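Week two of teaching the bin-picking arm by remote control, and I have opinions. Thread!
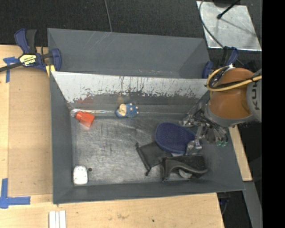
**Why drive the arm by hand when you could just write code for the pick?**

Code is great when every part is the same part. Toss a bunch of mismatched stuff in a metal bin and there are way too many cases to write out, so we do the grabs ourselves, record them, and let the model learn from what our hands did.

---

2/ We're at 670 recorded grabs. I kept 657 of them. The rest were me sneezing, me bumping the pedal, or me forgetting to hit record until the good part was over (ugh).

---

3/ Hardest habit to break: hovering. I get close, stop, think about it, wiggle, think some more. The robot learns the wiggle! Our first Restau model would park over a toy and dither like it was picking a melon.

---

4/ So now I decide on my grab BEFORE I touch the controls. Look, pick a side, go. If I miss, I back all the way out and try again, and I keep the miss in the recording. Recoveries are gold.

---

5/ Soft things are their own sport. A fabric pouch folds up on you when you pinch it. A hard case wants to scoot. Same fingers, totally different feel, and you don't get any feel through the controller, so you're going by eye the whole time.

---

6/ Someone on the Barkanari forum asked how long before a newbie's demos are worth keeping. For me it was 47 tries. I threw all of those out and didn't miss a single one.

---

7/ Also, please take breaks. I did 7 hours straight back in November on the Macedo job, and you can see the exact spot in the data where my wrist quit. Everything after lunch drifts left.

---

8/ Next up is corners. Stuff that slides up against a wall is where I'm slowest, so that's what I'm recording all this week. If you've got a trick for getting a finger in behind something flat, my replies are open!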